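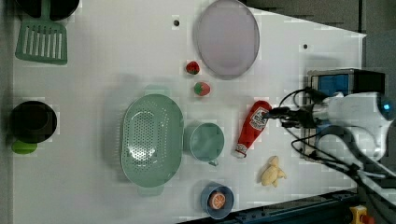 Spent most of August helping a small contract kitchen decide whether to buy a robot arm for its sorting and tray-loading bench. I went in doubtful and came out doubtful with a spreadsheet. Thread, mostly about money.

1/ The quote came from Pluroven. Arm, controller, gripper, one year of support. The number at the bottom was lower than I expected, and the owner, Marjan Salehi, was ready to sign that afternoon. I asked her to wait until I'd read the exclusions.

2/ The exclusions ran longer than the quote. No table. No cameras. No guarding. No installation. "Site preparation by customer." If you've never bought automation before, that last phrase is where your contingency goes to die.

3/ Table first. People want to put the arm on whatever bench they already own. Then it shakes, or the bolt pattern doesn't match, or the legs sit on a floor that slopes to a drain. Budget for a proper base. Marjan's landlord also had opinions about drilling.

4/ Cables. Every sales video has them tidied away. On a real bench they hang off the wrist in loops and you have to decide where they go when the arm swings. Ask what a replacement set costs and how long it takes to ship. I asked three vendors. One answered.

5/ Grippers are my biggest complaint. The quote had one gripper in it. The kitchen handles squeeze bottles, bowls, cups, flat plates and fruit. A squeeze bottle lying on its side is a decent test, and so is a plate flat on a table, and they are very different tests. Bring both to the demo.

6/ On demos: bring your own stuff. Put it down messy. Angle the bottle. Leave a colander in the way. If the sales engineer starts straightening things before pressing go, write that down, and then ask who's going to be straightening things on your night shift.

7/ Also ask whether the demo objects are real. Play food is fine for setting up a task, I have no quarrel with a toy banana. But a toy strawberry doesn't bruise and doesn't leak, and I'd want a second visit with a crate of actual strawberries before anyone talks about payment terms.

8/ Si-woo Ra, who runs the bench at night, had the best question of the whole process: "When it drops something at 2 a.m., what do I do?" The rep said the system would recover. She asked how. He said he'd get back to her. I'm still waiting on that email too.

9/ Which brings me to stops. Price the emergency stop as part of the layout, with somebody standing where your operator will stand. Can they reach it without leaning over the table? Can they hit it with an elbow while carrying a tray? Cheap to fix on paper, annoying once the conduit is in.

10/ Training. Pluroven offered 6 hours. Rerkenik, the other bidder, offered two days but wanted travel on top. Neither included retraining when staff change, and in this kitchen staff change a lot. I put in one full session per new hire and the payback date moved a long way to the right.

11/ About payback. The vendor's calculator assumed 1,000 picks per shift. I had Soo-ah Na go back through the order sheets and the busiest shift she found came nowhere close. The calculator would not accept a lower figure. The field turned red.

12/ Software. The Ki planning package is a subscription. Read what happens when you stop paying. In the version I saw, the arm keeps running the tasks you have and you can't add new ones. For a kitchen that changes its menu every season, that's a big deal, so it went in as a permanent cost.

13/ I'm not against these machines. Tsion Wubshet bought one for repetitive packing, same item all day, and she's happy with it. One object, one box. Mixed kitchenware is a harder job and I'd like to see that show up in the quotes.

14/ Where we landed: no purchase this year. A 3 month rental, written acceptance test, our objects, our mess, Si-woo at the controls. Rerkenik agreed to it. Pluroven said rentals weren't something they did "at this volume."

15/ If anyone has the acceptance test wording they used for mixed items, please send it over. Mine is a page and a half and Marjan says it reads like a divorce.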